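# The Hand

My flat has one good wall, and the previous tenant covered it with green hills. I put the black stand in front of it, left its cables dangling and told my sister I was building something. She asked what it would do. I said that was a narrow way of looking at it.

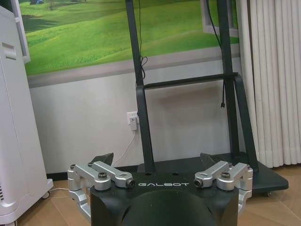
*The hand, the stand and the hills.*

I had named the project Ovura, on the grounds that a thing with a name is harder to abandon. The arm's program had 129 lines, and I understood the first 60. It was supposed to drive up to the stand, take hold of a cable and wait for praise.

"Go on," I told it.

It considered the curtain. 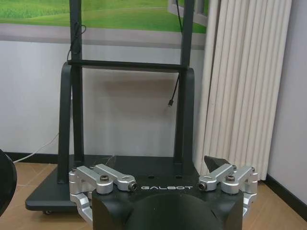 I read the manual again, in which a page on safety was followed by a page on more safety. Under "Hesitation" it said to check the target. I checked the target. It was a cable, the same as it had been since July, and I moved a decimal point to show willing.

Ovura turned with great dignity towards the bin.
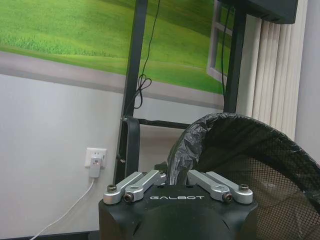
## The Second Evening

My sister came round with soup and sat on the floor. She wanted to know if it was meant to be looking at the rubbish. I said it was calibrating. She said she had once been married to a man who calibrated.

By ten I had changed 4 lines and put three of them back. The soup was very good. 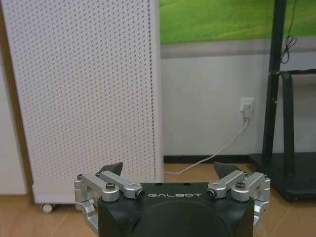

*Reading time: 2 minutes*

"It wants to shake hands," she said, and held out a spoon.

I explained that it didn't want anything, that it was metal and bolts and a loop I had probably written badly. She went on holding out the spoon. The fingers began, very slowly, to close.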